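Arnovby Meeting Room Clear-Out and Re-Equipping
Progress report to Celstead
Prepared by Brijesh Tripathi, 2024-05-26

Summary

Work on the small meeting room is on schedule. We have spent 455 of the grant so far, mostly on storage and on replacing worn office supplies. Sorting of the shared items is under way and should be done before the next report.

1. Room and furniture

The long table stays where it was. Wenceslao Mansilla measured for a second one and there is no space for it without blocking the door to the hallway. The television stays on the back wall and the whiteboard on the side wall. We have put a dark gray cloth over the table for the sorting so the top does not get scratched. It needs ironing, but it does the job.

Cups, office supplies and plastic containers from the old cupboards have been brought together on the table. Two orange bags are on the floor by the back wall. The printed sheet of small labels is at the far end of the table, in front of the mesh chair.

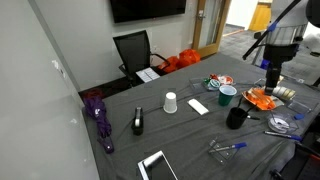 2. Sorting and inventory

The list now has 147 entries. Of these, 80 have been checked against the old Navarrete inventory, which was last updated in October and has several items entered twice. Brijesh is correcting the duplicates as he goes. Personal items such as umbrellas are not entered. They will be kept at the front desk for 30 days and then given away.

Markers and pens are handled one at a time. Each is tried on scrap paper and either goes back into stock or is thrown out. This is slower than we planned for, and we have moved some hours over from the labeling task to cover it.
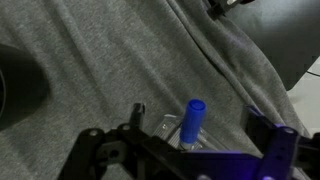
Blue marker held above the gray cloth at the sorting table.

3. Delays and changes

The Drorker shelving order was sent back once because the brackets were the wrong depth. The replacement has been confirmed but we do not have a delivery date. Until it arrives, sorted items will stay in boxes in the storeroom.

4. Next steps

Finish the remaining inventory checks. Label the containers. Put up the shelving. Wenceslao will send the updated budget sheet separately, with the receipts attached.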